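Speaker notes -- "What the arm took and what it left us"
Packing and returns day, afternoon slot. 28 minutes, then questions.

Open slowly. People will be coming back from lunch, so give them a minute to find a chair. Say thank you to Vlasta Vlček for the invitation, and say it properly, she chased me for two months and was kind about it every time.

Who I am: Esi Asante, shift lead in returns at Ilto, the Wasilewska building. I've picked by hand, I've trained people to pick by hand, and for a while now I've looked after the people who work next to a robot. I'm no engineer, so if anyone wants to know about motor torque I'll point at Kwaku Baidoo in the third row. (Wave at Kwaku. He will hate it.)

Start with the job as it used to be. Mixed returns come in a bin, all sorts together, and someone leans over and takes them out one at a time. 45 bins on a good shift. The leaning is what got us. Ask for hands: who here has a bad back from a bin? Wait for the hands, don't rush this, it's the friendliest moment in the talk.

Then the trial cell. We call it Kilach, after the project, and the name stuck even with people who have no idea what the project was. 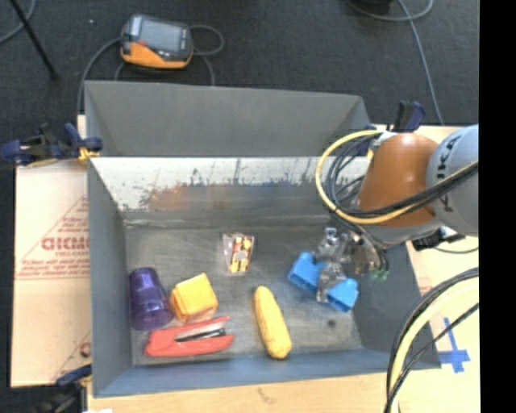

Slide 4. Mixed items in the trial bin, with the gripper over the blue one.

Leave the slide up while I talk. Let them look at the stapler and the purple cup and think about how they'd pick each one up themselves. Your hand does it before you've decided anything. The clear package is the one I like to talk about -- see-through on one side, busy pattern on the other -- and our pickers had plenty to say about packages like that when the engineers came round asking.

Point out the scuffs on the back wall too. A bin leads a hard life whoever is reaching into it.

Now the part I came to say. When the cell arrived, Bernardo Cordeiro asked me whether he should start looking for other work. I gave him a vague answer and I've regretted it. What I should have said was which tasks were going, which were staying, and when we'd know more. Tell this one straight, no softening.

What changed for us, in practice:
The leaning went down, and people noticed that in their shoulders first.
The talking went down as well. Two people at a bin chat all day. One person minding a cell doesn't, and we hadn't planned for how quiet it would get.
Judging got harder. The easy items go through and what comes to your hands is the odd stuff, all shift long. That's tiring in a new way, so we now swap places every 45 minutes.
Pay. Minding the cell is a graded job now, and it took until June to get that in writing. Pause here, there'll be managers in the room.

Story about Ka-ming Mak and the Plerkik sheet, if there's time. She kept a paper list of every item she had to step in for, with a word or two beside each, and the engineers ended up asking her for copies. Her name is on the training guide now. Skip if we're past minute 20.

Close with the 3 things I'd ask for if I were starting over: a picker in the room when the cell is chosen, a straight answer on jobs before it's switched on, and a chair. We waited far too long for the chair.

Questions. If someone asks about speed, pass it to Kwaku. Water is under the lectern. Leave the last slide up with the returns desk address on it.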